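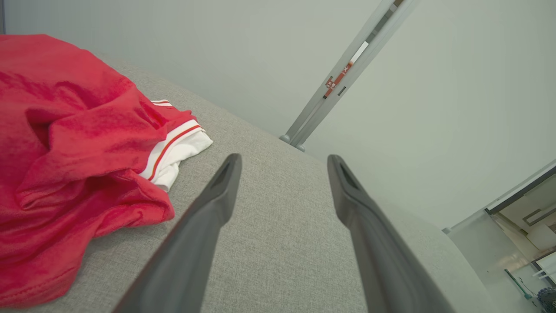 by Hamdia Fikre | March | 2 comments | 16 shares

Looking after the grippers of the Neltgate cell

In our cell the robot handles clothes on a grey couch. The clothes are soft and they don't break anything, but the fingers still need care. I keep this page for colleagues who will take over the cell from me, and also for Adanech Jemal, who asked me how we set up the fingers after a change.

The fingers are dark grey and they become narrow at the tip, with a small hollow near the end. I clean this hollow with a dry brush, because lint from cotton likes to stay in it. After cleaning I open the gripper wide and check that both tips come to the same height. If one tip is lower, it pulls the cushion fabric together with the garment. We replaced our last pair after 2465 grasps, which was a little too late.

For the first test I always take something red, because it is easy to see on the grey fabric. A pair of shorts is good. I put them in a loose heap and not folded, so that the fingers have an edge to find. 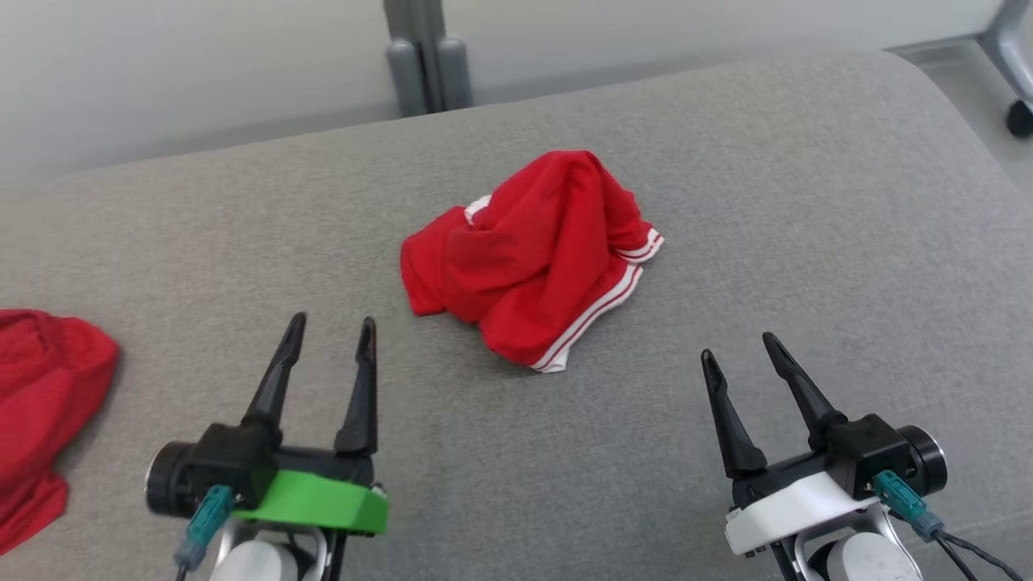
The left gripper has the green plate and the right one has the white plate. Please write the colour in the log and not only "left" or "right", as we had confusion with this before. Check the teal connectors by hand with the power off. They must sit fully in the housing, and the cable must have enough length when the wrist turns. The screws of the plates I tighten every seven days, a little at a time, and I mark the work in Zasimix.

Spare fingers are in the drawer with the Rungate label.

2 comments | Share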